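An Afternoon at the Clulow Open Workshop

I've been meaning to get out to Clulow for ages, and in September I finally did it, mostly on the strength of a flyer pinned up in my dentist's waiting room. "Open Workshop Afternoon, all welcome, tea." I am a simple person and the word tea does a lot of work on me.

For anyone who doesn't know it, Clulow is a shared workshop out past the old Prera grain sheds. You pay a small fee, you come in, you use the benches and the tools, and you put everything back when you're done (more on that in a minute, because it was the whole reason I stayed three hours longer than I meant to). The building is 3000 square feet, with a big sliding door at one end and a kitchen at the other that smelled of toast all afternoon. Parking is on gravel. Wear flat shoes!

I got there just after 1 p.m. and was handed a sticky name label and a paper map with 5 stops marked on it in purple pen. Stop one was the wood room, which was so loud and so full of dads that I gave it a quick wave from the door. Stop two was sewing, where I lost a good half hour to a box of old buttons and came away with a handful of them in my coat pocket (paid for, I promise). Then came the small tools room, and that was me done for. I never made it to the last two stops at all.

The small tools room is the everyday one: scissors, screwdrivers, pliers, tape. Nothing in it would impress a serious woodworker, but I have a kitchen drawer at home that holds exactly the same things in one terrible tangle, and seeing them all up on a wall, each with a hook or a peg, made me feel oddly emotional. Red tape, blue tape, scissors by the handles. I stood there holding my tea and thinking about my drawer with real shame.
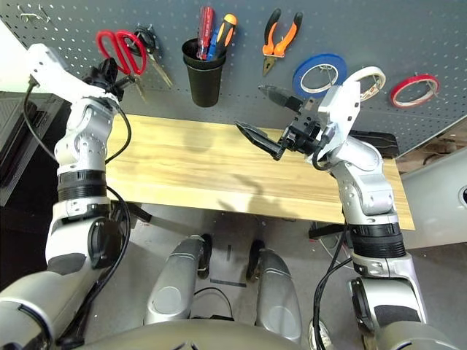 The small tools wall at Clulow, with the tape on pegs and the screwdrivers in their cup.

The person running the room was Rangi Quinlan, who has been a member since the place opened and clearly has Views about hooks. I asked where a beginner should start, and I got a proper answer, with hand gestures. Start with the things you reach for most, Rangi said, and hang those at shoulder height. Scissors go up by the handles so you can grab them without thinking. Pliers hang with the jaws down. Screwdrivers are happiest in a cup, handles up, and you want the handles to be different colors so you can tell them apart from across the room. Tape goes on pegs, one roll per peg, and if you stack two on the same peg you will always, always want the one at the back.

That last one got a groan from several of us. I think we had all been there.

I also asked about drawing outlines around the tools, the way my uncle did in his garage with a fat black marker. They tried that here for a while and gave it up. People kept swapping tools for slightly bigger or smaller ones, and then the outlines were wrong and everyone got cross about it. Now the rule is simply that the wall should look tidy by closing time, and if your scissors have ended up one hook over from where they began, the world keeps turning. I liked that a lot. I can live up to that sort of rule.

The bench under the board is one long light-colored top with a wood grain, and it's meant to be clear at the end of every session. In practice this means things come down off the wall, get used, lie around for a bit, and then go home again. I found that the tidying up was my favorite part to watch. It's so calming! There's something about a pair of red-handled scissors on a pale tabletop that I could look at for a strangely long time.

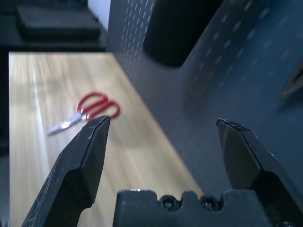 Do you have to be a member to use the small tools?
Members can use them whenever the building is open, and visitors can use them during open afternoons like this one, as long as everything is back on the wall by closing.

After that I had a go myself. There's a little repair table next door where you can bring something from home, and I'd brought a picture frame with a hopeless back panel, the kind with bendy metal tabs that snap off if you look at them wrong. Priit Koppel, who helps out with repairs, took one look and sent me off for long-nosed pliers and a roll of tape. I brought back the wrong tape, went again, and brought back the right tape. It took me two attempts to get the tabs to lie flat, and the second attempt came out rather well. The frame is now up in my hallway with a photo of my niece in it, and it has not fallen down yet.

Priit also talked me out of buying one of those giant home tool kits, the sort that come in a case with 346 pieces, most of them tiny bits for screws I will never meet. Better to own two good pairs of scissors, one for paper and one for everything else, and be strict about which is which. (I was not strict about which is which. I used my good fabric scissors on a bag of potting soil in the spring and have never told my sister.)

By the time I got back to the small tools room, there were still things out on the bench: the red scissors, a screwdriver, the pliers. I had a second cup of tea and a slice of something called Uibo cake, a kind of dense lemon loaf named for the member who first baked it. I'd have driven out for the cake alone. I asked for the recipe and was told, very kindly, to come back next time.

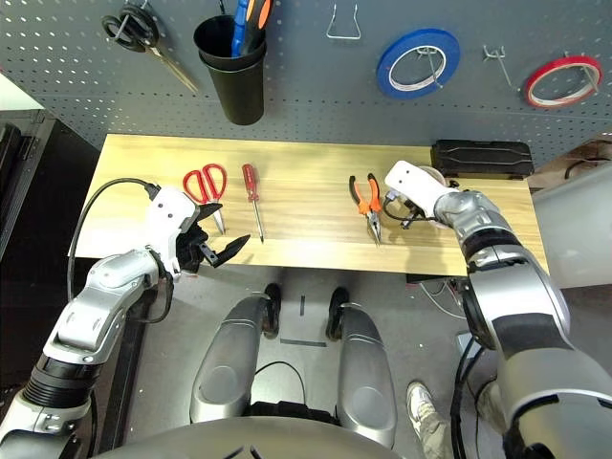
Tools on the bench, with the blue and red tape still up on the wall.

A few practical notes, for anyone thinking of going. The toilets are through the kitchen and down a step that I found with my shin. There's a stall by the entrance selling hooks and pegs in little paper bags, and a wood oil called Priltine that smells of oranges and that I bought purely for the smell. Bring cash for the stall, as the card reader was sulking. Kids are fine in sewing and small tools but need an adult with them in the wood room. It does get chilly with the big door open, so take a sweater even if the day looks warm.

If you want the repair table, go early. There were already people waiting when I sat down, and a man with a toaster under each arm looked as if he planned to be there until dark.

I came home with the buttons, the oil, a mended frame and a paper bag of hooks, and that same evening I emptied the kitchen drawer onto the table. It held four rolls of tape, three of them with the end lost, and a pair of pliers I would have sworn under oath I didn't own. The board goes up next weekend, on the wall by the back door, if I can find a stud. Rangi says to tap and listen. I've been tapping all week and it all sounds like wall to me, so if you have a better method, please leave it in the comments!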